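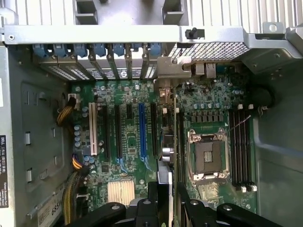

메일링 리스트 > 셀 유지보수 > 분해 셀 2 > 손목 카메라 재보정

보낸 사람: Jarmo Kauppinen
받는 사람: 셀 유지보수 목록
날짜: 1월 4일
제목: Re: 메모리 슬롯 접근 시 핑거 오프셋

Hemant Yadav 님의 글:
> Stalach 라인의 분해 셀에서 그리퍼 핑거를 교체한 뒤로
> DIMM 걸쇠 접근 위치가 오른쪽으로 밀립니다.
> 컨트롤러에는 오류 2237이 간헐적으로 남습니다.
> 손목 카메라 보정값은 교체 전 파일을 그대로 쓰고 있습니다.
> TCP만 다시 잡으면 되는지, 카메라까지 다시 해야 하는지
> 의견 부탁드립니다.
>
> 그리고 기준 섀시는 CPU와 메모리를 뺀 상태로 두어도 됩니까?

둘 다 다시 해야 합니다. 순서는 TCP가 먼저입니다. 카메라를 먼저 보정하면 이전 TCP 값이 변환 행렬에 섞여 들어가고, 나중에 원인을 찾기 어렵습니다.

2237은 저희 셀에서는 접근 동작 중 힘 한계 초과로 할당되어 있습니다. Sulovia에서 받은 설정 파일을 쓰신다면 같은 번호일 것입니다. 로그에서 Z축 힘과 XY축 힘을 나누어 보십시오. XY 쪽이 먼저 올라가면 핑거 측면이 걸쇠나 벽에 닿는 경우입니다.

저희가 쓰는 절차입니다.

1. 전원 차단, 핑거 고정 나사 풀기. 접촉면을 닦고 다시 조립. 좌우 핑거의 끝 높이를 정반에서 비교.
2. TCP를 자세 8개로 측정. 잔차가 크면 1번으로 돌아갈 것.
3. 카메라 브래킷 고정 상태 확인 후 보정판 촬영 30장. 손목 회전을 반드시 포함.
4. 기준 섀시를 지그에 물리고 특징점 매칭 실행.
5. 저속으로 DIMM 슬롯 네 개의 양쪽 끝 걸쇠에 차례로 접근. 접촉 없이 정지 위치만 기록.

4번의 특징점은 소켓 고정 프레임 모서리와 DIMM 걸쇠를 권합니다. 흰색 걸쇠는 검은 슬롯과 대비가 커서 조명이 조금 바뀌어도 검출이 됩니다. 후면 통풍 메시는 쓰지 마십시오. 구멍이 반복 패턴이라 한 칸씩 어긋나 매칭된 적이 있습니다. 파란 확장 슬롯 걸쇠도 같은 모양이 나란히 있어 제외했습니다.

기준 섀시는 CPU와 메모리를 뺀 상태가 맞습니다. 다만 소켓의 접점은 노출되어 있으니 5번이 끝날 때까지 소켓 위로 지나가는 경로는 막아 두십시오. 저희는 해당 영역을 금지 구역으로 등록해 두었습니다. 섀시 왼쪽의 노란색·검은색 전원 케이블 다발도 마찬가지입니다. 케이블은 매번 위치가 달라서 모델에 넣지 않고 여유를 둔 상자 하나로 덮었습니다.

중앙의 회색 칸막이 브래킷은 충돌 모델에 들어 있는지 확인 바랍니다. Zirnau 셀에서는 이 부품이 빠진 채로 6주를 운용했고, 그사이 핑거 한 쌍을 버렸습니다.

보정 후에도 밀림이 남으면 2번의 측정값과 5번의 정지 위치를 목록에 올려 주십시오. Ahuja 쪽 지그는 클램프 위치가 달라서 그 경우에는 좌표계부터 다시 봐야 합니다. 지그 도면 개정판은 2월에 올리겠습니다.

Jarmo Kauppinen

공유 6 | 댓글 8
문의: 목록 관리자 | © Sulovia 셀 유지보수 목록 | 맨 위로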